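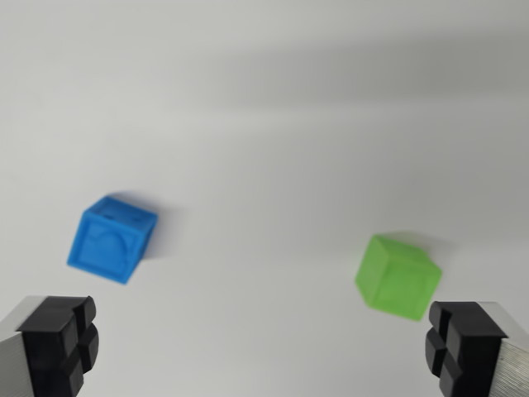
Subject: Re: Bench cells at Oltau and what happens to the hand sorters
List: shopfloor-automation

I've left the earlier message in, as I'm answering it bit by bit.

> We're a small firm doing short runs of printed plastic parts and we've been
> quoted for two bench arms from Vosten. Management says no jobs will go.
> The people on the sorting tables don't believe it, and I'm one of them.
> Has anyone been through this, and what did the work look like a year on?

We have. I'm a shift lead at Oltau and was on the sorting tables myself before that. We put in 2 of the Vosten arms last November, both with the ordinary two-finger gripper, black pads on metal fingers. They pick small parts off a flat white top and put them in trays by colour. The test pieces are little printed cubes, blue and green mostly, and everybody who works near the cells gets to know them very well.

No one was let go. That is true as far as it goes. Two people left in the spring and their places weren't filled, and I would ask your management now, in writing, whether they mean no redundancies or the same number of people. Ours meant the first and we heard the second.

> They say the arms will do the boring part and we'll do the interesting part.
> What is the interesting part?

At our place it is setting up, clearing faults and checking. Setting up is all right. You teach the cell a new part, run it with a few loose pieces on the table at odd angles, and change the grip width until it stops nudging them. The pale translucent parts took us longer than the solid colours. I like that work and so do most of the people who've been trained on it.

Clearing faults is less good. When you sorted by hand you had your own pace and could talk to whoever was next to you. Now one person looks after both cells and walks between them, and the stops come when they come. Some afternoons there are hardly any. On a bad batch you don't sit down. We asked for a second person on the late shift and got one from 2 o'clock until the end, which has helped.

> Do the arms keep up with a person?

On one part type, no. A good sorter is still faster over an hour. The arm wins because it carries on through breaks and after we've gone home. An order of 2000 pieces used to be shared out over the tables, and now it goes on a cell overnight and someone checks the trays in the morning. Anything below 1000 pieces we mostly still do by hand, as the set-up isn't worth it. The quote we were shown didn't mention that, so have a look at your own order sizes before anyone tells you the tables are going.

> What about wrists and backs? That's the argument that's being used on us.

It's a fair argument. I had a sore wrist for years and it has gone. But the person on cells is on their feet for more of the shift, and the floor by ours is bare concrete. We got mats after asking three times. Ask for them with the order.

> And pay?

This is the one we got wrong. The set-up training came first and the talk about grades came afterwards, by which time people were already doing the work on the old rate. It was sorted out in the end – backdated, but only to the date of the request and not to the start of the training. The Satammont site waited until the grade was agreed before anyone signed up for the course, and they came out of it better than we did.

One more thing you didn't ask about. The cell keeps a log of every stop, with the name of whoever cleared it. We found out when 183 stops were read out in a meeting as if they were somebody's fault. They were from a batch with rough edges. We now have a written rule that the log is used for the machine and the parts and not for judging people. I believe Sombatkul has something similar and it may be better worded than ours.

I can send our rule and the set-up checklist if they're any use. Write to me off list, the attachments get stripped here.

Shift lead, Oltau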